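Service Robotics Lab
Unit 7: Looking after a two-arm unit on site
Course handout, spring term. Instructor: Nadège Royer
Revised April 25, 2025

Read this before the practical. The reading for the week is chapter 4 of the course binder, on hands and cables. Bring the log sheet from Unit 6 with you, filled in, even if your group had nothing to report.

7.1 What the unit covers

Up to now we have worked on Rey at the bench, with the arms parked and the supply locked off. In this unit Rey is in the bedroom set and ready for the bed-making task. The work is the same as at the bench in most respects, but you have less space and softer things nearby. Fabric gets into places that bench tools never do.

We will go through the morning check, the hand check, the cable check, the wrist camera and the end-of-day routine. Repairs are limited to the ones listed in 7.6. Anything else goes back to the bench with a tag on it.

7.2 Before you go near it

Check that the stop button is with the operator and that the operator knows you are going in. Say so out loud and wait for an answer. The operator does not take commands from the person at the arms, and the person at the arms does not touch the operator's screen.

Take off rings, watches and lanyards. Tie long hair back. Loose sleeves are not allowed inside the reach line.

The arms hold position when the motors are on. They drop when the motors are off, slowly if the brakes are good and faster if they are not. Have a second person support each forearm before the supply is cut. Do not use the hand as a handle. The finger joints are not made to carry the arm.

7.3 Morning check

Do this in order and initial each line on the log.

Supply off. Look over both arms from the shoulder down. You are looking for loose screws, scuffs that were not on yesterday's sheet, and threads or lint at the joints.

Press on each forearm shell with your thumb, near the wrist. It should not click or shift. If it clicks, check the shell screws with the small driver. Finger tight plus a quarter turn is enough. The screws go into light metal and the threads strip easily. Toon Verstraete keeps the spare inserts in the bench drawer, and he would like fewer requests for them.

Supply on. Wait for the startup to finish before you open the hands. Startup takes 115 seconds on Rey when everything is well. If it takes much longer, write the time down and call the instructor. Do not restart it a second time on your own.

Open both hands fully. Hold for a slow count and watch for drift. A finger that creeps closed while the others stay open usually has a slack tendon, sometimes a warm motor. Note the hand and the finger. We number fingers from the thumb, thumb being 1.

Bring the arms to the ready position, with the hands out in front and clear of furniture on both sides.
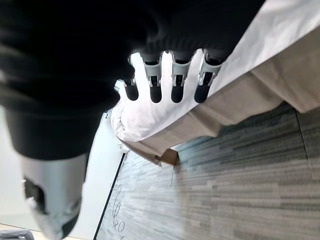
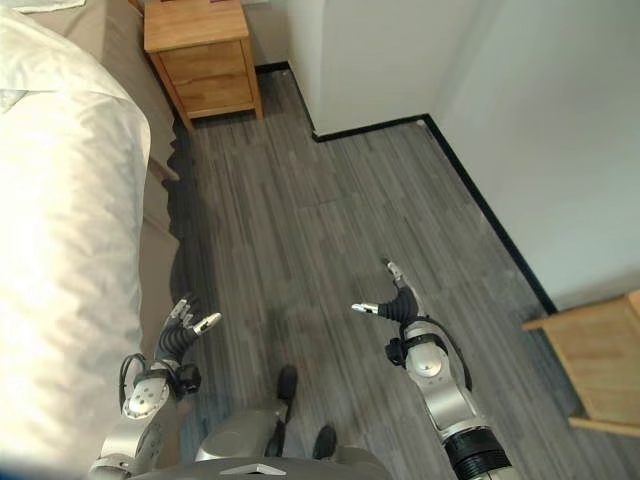
Photos: Service Robotics Lab / course archive. For class use.

Look at the hands in both pictures before the practical. The first has the fingers pointing down over the sheet, as they come to it in the fabric task. The second has both hands open over clear floor between the bed and the wall, and it gives you a fair idea of how much room there is to work in. Note the cable at each arm in the second picture. You will be checking those loops in 7.5.

7.4 Hand check

The fingertip pads do most of the work on fabric, and they wear first. Check them daily.

Wipe each pad with a dry lint-free cloth. If it still feels slick, use a cloth barely damp with water and let the pad dry before the hand goes near the sheet. No alcohol on the pads. It hardens them, and a hard pad slides across cotton without picking it up.

Look for a shiny flat on the pad, a split at the rim, or a pad that turns on the finger when you twist it gently. A shiny flat can be left for the day and noted. A split or a turning pad is changed before any run.

Next, the joints. Bend each finger by hand with the motors off, from the tip back toward the palm. The movement should be even. A gritty feel is usually lint in the joint recess. Pick it out with the plastic pick from the kit, never with a blade. Metal picks were taken out of the kits last August after one of them went through a tendon sleeve.

Do not oil the finger joints. Ginette Chevalier's group tried a light oil on the Ondik hand two years ago, and it left marks on every sheet for a week.

The palm covering needs a look as well. Run a finger along the ribs and feel for cuts. Small nicks are fine. If you can see through to the palm, tag the hand.

7.5 Cables

Most of the faults logged on Rey last year were cable faults. Of 311 log entries, 91 named a cable or a connector. Keep that in mind when a hand starts acting strangely and you are tempted to open it up.

Every cable that crosses a moving joint needs slack. Too little and it pulls at the connector when the wrist turns. Too much and it catches on bedding. The test is simple: with the motors off, turn the wrist to each end of its travel and watch the loop. It should open and close without going tight and without swinging past the side of the hand.

Check both ends of the loop. Connectors should sit square, with no bare wire showing behind them. Push each one home with your thumb, even if it looks seated.

Straps and ties should be snug on the shell and loose on the cable. If a tie has bitten into the cable jacket, cut it off on the side away from the cable and fit a new one. Trim the tail flush — a sharp tail will snag a sheet on the first pass.

7.6 Repairs you may do on site

Changing a fingertip pad. Motors off, hand supported. Roll the old pad off from the rim. Clean the tip, dry it, and roll on the new one until it seats. Twist it to check. Allow ten minutes before the next run.

Replacing a cable tie or a strap.

Reseating a connector at the wrist. Supply off, not only motors off. Wait for the lights to go out.

Tightening forearm shell screws, as in 7.3.

Cleaning the wrist camera window, as in 7.7.

Tendon work, motor swaps and anything behind the palm covering are bench jobs. Shu-fen Tai runs the bench on lab days and will sign the unit in. Write what you saw, which hand, which finger, and what the arm was doing at the time. "Hand broken" is not a log entry.

7.7 Wrist camera

A camera mounted at the wrist looks out over the hand. Its view includes part of the hand and arm, and that is normal. What matters is that the fingertips are in view when the hand comes to the fabric. Have the operator bring up the picture and move each finger in turn. If you lose a tip, the mount has moved.

Clean the window with the lens cloth only. Breathe on it first if there is a smear. Bedding sheds more lint than people expect, and a soft gray haze over the whole picture usually means a dirty window, so clean it before you start changing settings.

White sheets are hard on the exposure. If the fabric is blank white on the screen, the software cannot find creases or an edge. Ask the operator to bring the exposure down in small steps until the folds show. The fingers will look darker, and that is acceptable as long as the tips can still be told apart from the palm.

Once the view is right, write the mount position on the log. Nenen mounts have a scale on the side. Prutano mounts do not, so mark the position with a paint pen.

7.8 The space

Walk the floor before every run. Pick up ties, screws and packaging. Check the bottom hem of the bed skirt, since small things end up under it, and make sure the skirt is not caught on anything that moves.

Furniture positions are set from the floor plan taped inside the log cover. If you move something to get at an arm, put it back on its marks and tell the operator. A nightstand a few inches out of place is enough for an elbow to find it.

7.9 End of day

Arms to park, forearms supported, motors off, then supply off. Wipe the pads. Put the fabric covers back on if they were removed for work. Coil the loose leads with the ends up off the floor.

Fill in the log at the machine. Entries written later from memory tend to leave out the finger number, and then the bench has to test all of them.

7.10 For the practical

Groups of 2. One person works at the arms, one operates, and you swap after the hand check. Each of you should complete one full morning check, one pad change and one wrist cable check. Olaia Paredes will be at the stop button for all groups and has the final word on whether a run goes ahead.

Hand in one log sheet per person, signed by your partner. Sheets without finger numbers will be returned.

Next unit: tendon tension at the bench. Read chapter 5 up to the section on gauges.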